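CLUVDALE, March 8, 2018 – Vestik will place Sollinel robot arms at 2 packing stations in its Cluvdale plant. Cup handling is being set up in simulation first. 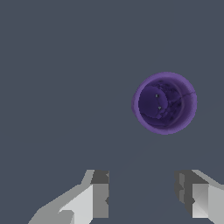 Simulated view past the gripper fingers to a purple cup.

Station operators will move from manual loading to cell setup and inspection, after 30 hours of paid training.

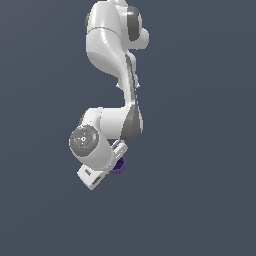 Workplace Automation

Shift lengths stay the same.

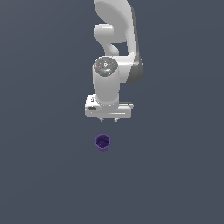
Simulation: arm above the cup, gripper open.

Operators keep stop authority at each cell.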